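The Case for the Handline

Posted Friday, November 20, 2020

I have caught fish with a lot of expensive gear in my life, and I have worked two seasons on a boat where a winch did most of the pulling. So please take it as the view of somebody who has tried the other ways when I tell you that the best fishing tool ever made is a length of line, a weight and a hook, worked by a hand that is paying attention.

I mean commercially, too. I don't mean kids on the pier at Solberg with a spool and a bag of squid (though good for them, that's how I started). I mean people selling fish for a living, and I think a good many small harbors on our side of the coast gave up on the handline too early and ought to take it back.

Let me start with the fish, since that is what the buyer sees. A cod that comes up alone on a line comes up clean. It hasn't spent hours pressed against its neighbors in the end of a net or hung by the gills all night. You take it off the hook, you bleed it right away, and it goes into the ice belly down while the next one is still deciding about your bait. Cut that fillet next to one from a long soak in a gillnet and you don't need a trained eye. The line fish is firm and almost see-through. The other one is tired.
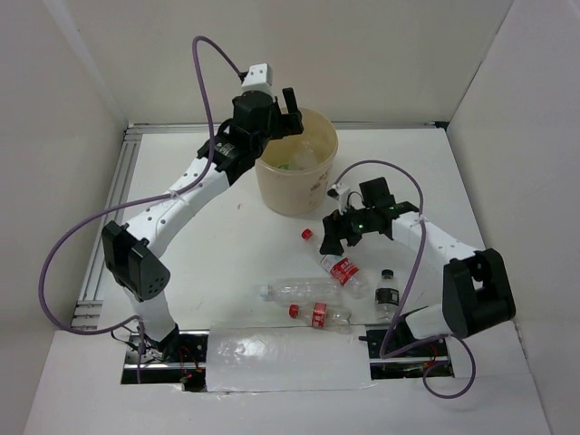

Fotis Sarantis, who fished out of Arnum longer than I've been alive, used to say that a net catches what's there and a line catches what you went for. That's a little too tidy, and he knew it, because he landed plenty of dogfish on a line and swore at every one of them. But there's a lot in it. With a handline you choose your depth. You choose your hook size, and a bigger hook leaves most of the small fish alone. When the wrong thing comes up, it comes up one at a time and often lively enough to go back over the side with a decent chance. Deep-water rockfish are the big exception – their swim bladders don't forgive a fast trip to the surface – and anybody who tells you hook and line is harmless hasn't fished for rockfish. If you hit a patch of those and you aren't after them, you move the boat.

Moving the boat! That's another thing I love about it. There's no string of gear on the bottom that you have to go back for. You drift over the edge of a bank, you feel nothing for ten minutes, you pull up and try the next spot. A person with nets out is married to the place where they set them. A person with a handline can change their mind before the coffee gets cold.

And it is so cheap to get started. My first full setup, with two jigging reels, spare line, a box of leads and more hooks than I could use in a year, came to $455, bought over one winter from the chandlery in Clallard. The year before, I'd helped a cousin price a used net drum with hydraulics and the number was $3,525 before anybody had bought a single yard of mesh. I know young people who want to fish and have a sound skiff and a license and no way on earth to borrow for the rest. Hand them a reel.

Now for the objection, and it's a fair one. Volume. A handliner having a wonderful day might put 1,000 pounds on ice, and I've had precious few of those days. Most are a lot smaller, and some are nothing but a sunburn. If you're selling to a plant that pays one flat price for everything that slides down the chute, you'll lose. The math is just against you, and I won't pretend otherwise. 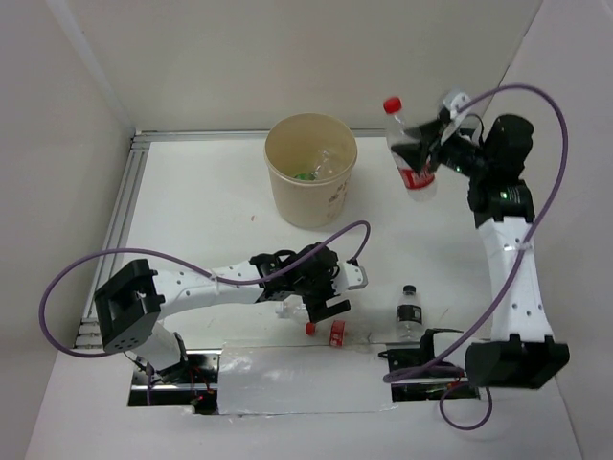 So you can't sell that way. This is where I think harbors go wrong. They keep a pricing system built for bulk, watch the careful fishermen go broke under it, and then decide careful fishing doesn't pay. Well, of course it doesn't, if the careful fish is dumped in the same tote as the rest! Ngân Từ runs the fish counter at the Zalell market, and she keeps line-caught fish in its own tray with the boat's name on it. She pays more for it and charges more for it, and by noon on a Saturday the tray is down to ice. Her customers aren't rich. They're people who cook fish twice a week and have noticed which one falls apart in the pan.

It takes work on the fishing end to earn that price. You have to bleed every fish, every time, including the last ones when your hands are numb and you want to go home. You have to carry more ice than you think you need. You have to be willing to come in early on a hot day. I've seen people hang a "line-caught" sign over fish that had been rolling around a dry deck since breakfast, and that does more damage to the rest of us than any trawler.

I should say I have no quarrel with net fishermen. Half my family are net fishermen. There are fish you'd be a fool to chase with a hook, herring being the plain example, and a well-run seine on a tight school is a beautiful thing to watch. My quarrel is with the idea that the hook belongs to the past, or to hobbyists, and that a serious boat graduates from it.

Because the skill in it goes so deep. I'm still learning it. There's a tap that means a small fish, and there's a sort of soft weight, hardly a bite at all, that means a big one has picked up the bait and is thinking. There's the feel of the lead on mud, on gravel and on hard rock, and after enough seasons you could nearly draw the bottom from it.
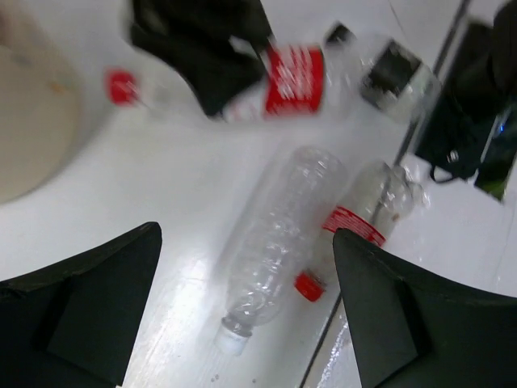 A sounder will show you the shape down there, and I run one and I'm glad of it. It doesn't teach your fingers anything, though. You get that by standing at the rail in January with one glove off.

What I'd like to see is pretty modest. I'd like the harbor in Arnum to set aside a few slips for small hook-and-line boats at a rate a beginner can pay. I'd like the buyers to grade for handling and put the grade on the slip, so a fisherman can see what the extra care was worth that day. And I'd like the older hands who still know the marks to take somebody young along now and then, even if it means sharing a spot they've kept quiet for years.

I'll go first on that. I have room for one more at the rail most mornings when the wind is down, and I've got a spare reel.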